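Ticket 42: right hand keeps losing the small pegs
Board: Prudetti assembly board, blue parts
Arms: both, running Pleko 8
Status: open, partly fixed
Opened: 27/02/2018

Okay, so I've been fighting this for most of an evening and I'm writing it all down before I forget what I changed. The big blue cylinders are fine. The gear piece is fine. It's the little pegs that drive me up the wall — the right hand goes over, closes, and half the time it lifts away with nothing. The left hand does the same job on its own side of the board without complaining, so I started out blaming the right wrist.

First thing I checked was the cable. I've had trouble before with it tugging on the arm when it reaches across (see my Whitlock ticket from last May, same symptoms, much louder). I gave it more slack and ran the sequence again. No change at all, which was annoying but at least rules it out.

Next I slowed the close. Grip speed was at 4000 in the Mireo config and I took it way down, then stepped through the pick one move at a time so I could see where the fingers were going.

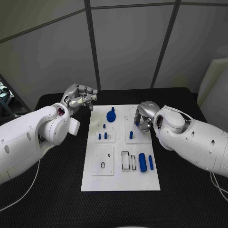
Right hand over the board with a small blue part in the fingertips, left hand waiting at its corner.

So it can hold one! That got me looking at the approach instead of the grip. I'd been assuming the board was exactly where I told the software it was, and guess what, I moved it last week to wipe down the table and put it back by eye (yes, I know). The left side must be close enough to get away with it. The error gets worse the further right you go, and the small pegs don't forgive much.

I re-taught the board corners, saved that as offset 9, and went back to checking hover positions before letting anything close.

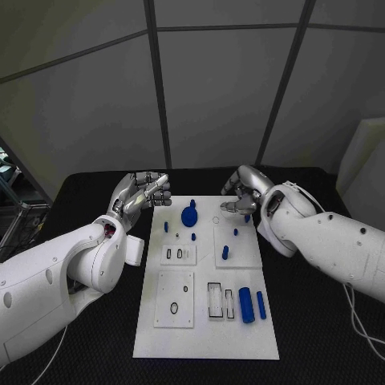

Checking the hover, right fingertips just above a small blue peg.

Much happier with that. I still want to run the whole board start to finish before I call it done, and I haven't put the grip speed back up yet — one thing at a time.

Still to do:
Tape down corner marks on the table so I can't pull this stunt again
Bring grip speed back up in small steps
Try the narrow slots, which I skipped completely tonight

If anybody else in the shop runs this board, please load offset 9 and leave the old one alone for now. I want to compare the two before I delete anything.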